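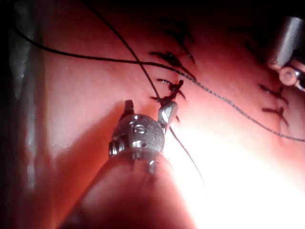
Will it hold if you pull on it sideways? First question of the day, called out from the back before the intro was even over. Fair one. Answer from our side was that we hadn't set up a pull test for visitors, and that a knot in a tissue pad says very little about a knot in a patient. Got a nod, moved on.

Skelness open day, April 19, 2024. Writing this up quick before I forget, fix the spelling later.

Head count at the front desk 181, more than the sheet allowed for. Bench room takes maybe a dozen at a time so we ran short groups, in one door and out the other. Groups got bigger after lunch when the bus from Trullurwood came in. Should have had a second person on the door.

Setup same as in the Veloso dry runs. Two arms, wrist view on the left monitor, fixed view on the right. Told people to watch the left one for the thread and the right one for where you are on the tissue. Half of them only looked at the arms. Next time start with the screens and let them turn to the hardware after.

Things that worked:
- slow narration, one step at a time, operator says "grab", "pull", "let go" out loud
- loose needle and thread in a tray for passing around (no needle tip, we ground it off)
- stopping on purpose mid task so people could ask

Things that didnt:
- mic kept dropping out near the cabinet
- my slide on the Plinberg controller, too much math, skip it
- glare off wet tissue. Bright spots wash out on the monitor and the thread goes missing in them. Turn the lamp down or move it over before May.

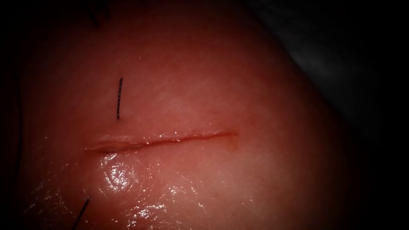
Why not let the machine do the whole row by itself, a woman in the second group wanted to know, and would it be faster than a person. Told her no to the second part. A good hand beats us easily on time. On the first part, we can run single steps on their own and we stop between steps so somebody can look before the next one. She asked who decides that a step went well. Person at the console decides. She wrote that down, think she may be from the paper.

Long talk after that about thread. Slack thread is the hard bit, not the needle. It drifts, it sticks to anything wet, old tails look just like the new strand on camera. One man ties flies and had better ideas than we did, e.g. keep the working strand off the surface the whole time and never let it lie down. Worth a try on the bench, costs nothing.

Logged 56 minutes of arm time over the day, way under what I planned. The rest was talking. Fine by me. Arm 2 felt a little stiff at the wrist by the end, the same roll joint as in the last dry run. Check cable tension before anything else gets booked on it.

Log space: the camera recordings ate 618 GB and the drive complained twice. Somebody had left both views on full rate with no trimming between groups. Copy over tonight, then wipe. Do NOT wipe first.

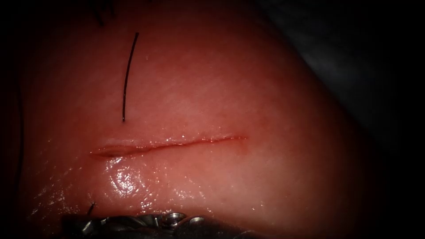
Fixed view, gripper low, cut still open, one strand standing up above it.

Kids' question I liked: can it feel. Said it can't the way you do, the operator goes by eye and by how the tissue moves. Then why is it so gentle? Because we set the speed low. She seemed let down by that.

Another one, how much force before it tears. Didn't have a number I trusted so I didn't give one. Look it up and put it on the wall card. Also asked a lot: cost, how long to learn, does it shake. Put those on the card too.

To do before the May visit
- new batteries + spare mic
- tape line on the floor, people lean in toward the arms
- lamp, see above
- wrist cable, arm 2
- cut the slides to four, lose the Plinberg one
- print 600 handouts not 200, we ran out before the Trullurwood bus
- ask Veloso people if they want the recordings or only the notes
- fly tying thread trick, half an hour on the bench, write down what happens

Tissue pads bagged and out, console logged off, arms parked. Left the e-stop pressed in on purpose so don't panic when it wont start in the morning.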